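Sunday, July 12, 2020
By Mingxuan Hao

The Vovico Starter Mortgage: what you get and how it works

If you've been paying rent in Skaltolville for years and watching your deposit creep up by the price of a sofa every twelve months, I think you're going to like this one. The Starter is our home loan for people who have never owned a place before. We've spent the spring rewriting it from top to bottom, and I've been itching to put the new version on the site!

The biggest change is the deposit. You can now apply with 8 percent of the purchase price saved, and gifts from family count toward it in full (you'll need a short signed letter saying the money doesn't have to be paid back – we have a form for that, ask at the desk). The old rule made you show that every dollar had sat in your own account for a year, and it kept out plenty of people who could easily afford the monthly payment. It's gone.

Rent counts too. Send us your last 11 rent payments, either bank statements or a ledger from your landlord, and we'll use them as part of your payment record. This is a real help if you've never had a credit card or a car loan and your credit file is a bit thin. Rent paid in cash can be counted if you have dated receipts. If you share a place, we count the part you pay yourself.

What it covers

The Starter can be used for a house, a townhouse, a condo or a unit in a housing co-op, as long as you'll live in it yourself. It can be new or old. Homes that need work are fine provided they have a working kitchen, a working bathroom and a sound roof on the day of closing. For bigger projects, have a look at our repair loan, which can run alongside this one.

The rate is fixed for the whole term. You pick a term of fifteen, twenty or thirty years, and you can shorten it later without a charge if your income goes up. You can also pay extra whenever you like, in any amount, and the whole of it comes off what you owe. I love this part of the loan. A small extra payment in the first few years does so much more than the same payment later on, and our branch staff will happily run the numbers with you for as long as you want to sit there.

Fees

The application fee is $185, paid once, and you get it back at closing. If we turn you down, you get it back then too, along with a letter in everyday language explaining what got in the way. The home appraisal is arranged through Cheng, and you pay them directly. You'll receive your own copy of the report on the same day we do.

There's also a closing credit of $2000 for buyers in Skaltolville and Drodbridge. It goes straight onto your closing statement, so you don't have to claim it or wait for a check. Title insurance, county recording and your first year of home insurance are separate, and we list them all on the estimate we send with your approval letter.

How to apply

Start with the short form, either online or on paper. It asks for your income, your savings, your debts and the kind of home you have in mind. You don't need to have found a place yet! Once the form is in, a loan officer will call you to talk it through, and that same person stays with you until you have the keys. Have your pay stubs ready, plus your two most recent tax returns if you work for yourself.

Two people can apply together whether or not they're married. Both incomes count, and both names go on the loan. If one of you has owned a home before and the other hasn't, you can still apply, but the closing credit is cut in half.

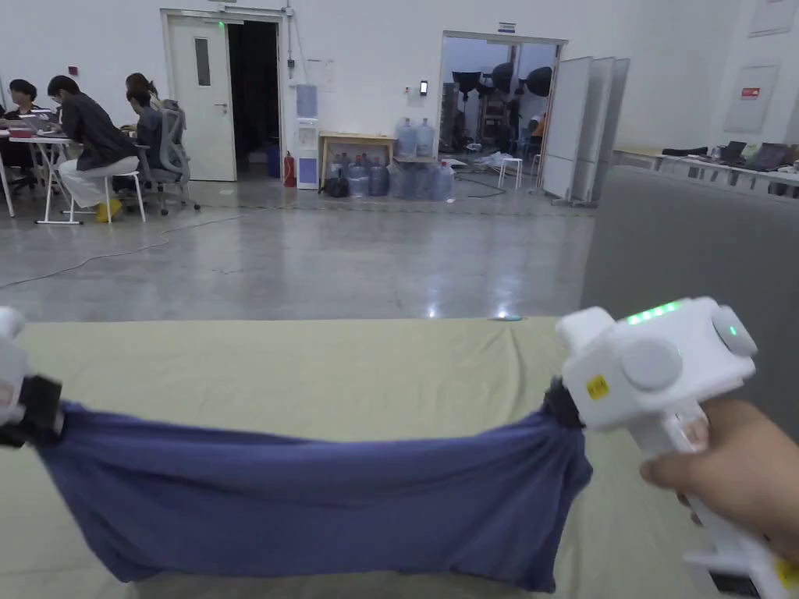 Vovico did my approval in March and I'd tell anyone to get the rent ledger sorted first, that was the slow bit for me. My landlord took ages over it. After that it all moved along nicely, and the loan officer picked up the phone every time I rang with another silly question. I do wish the approval letter lasted longer, because two of the places I bid on went to somebody else and I had to send in my pay stubs all over again.

We've heard that last point from quite a few buyers, and the new Starter letter can be renewed once by phone. You only need to send fresh pay stubs if your job or your pay has changed. Letters issued under the old version can be switched over at either branch – bring the letter and a photo ID.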